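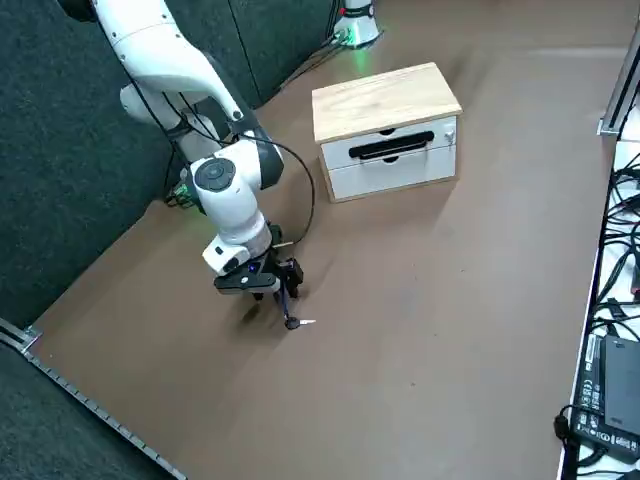

Waltraud Zwahlen m'avait prévenue que la Hubmann à deux tiroirs se monte en une soirée, à condition de poser les coulisses avant le fond. Elle avait raison, et j'ai adoré cette soirée ! Les panneaux arrivent percés au bon endroit, les tourillons entrent au maillet sans forcer, et la notice (38 étapes, toutes dessinées) ne m'a perdue qu'une fois, à l'étape du fond justement.

J'y range mes fils, mes boutons et six bobines de ruban que je croyais disparues depuis décembre. Les tiroirs sortent à fond, quel bonheur pour attraper une aiguille ! J'ai payé 80 francs chez Nosteck, livraison comprise. Ma vieille Badurton coûtait moins cher, mais ses tiroirs coinçaient dès qu'il pleuvait. 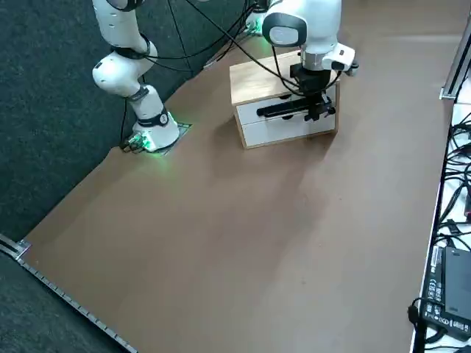

Petit meuble à tiroirs en bois, vu de face.

Deux réserves quand même : la colle fournie sèche trop vite, prenez la vôtre, et les patins marquent le parquet ciré. J'ai mis du feutre. Pour la finition, une couche de cire incolore m'a suffi, et je commande la version haute au printemps.

Contact | © 2022 Mechthild Lehner | Haut de page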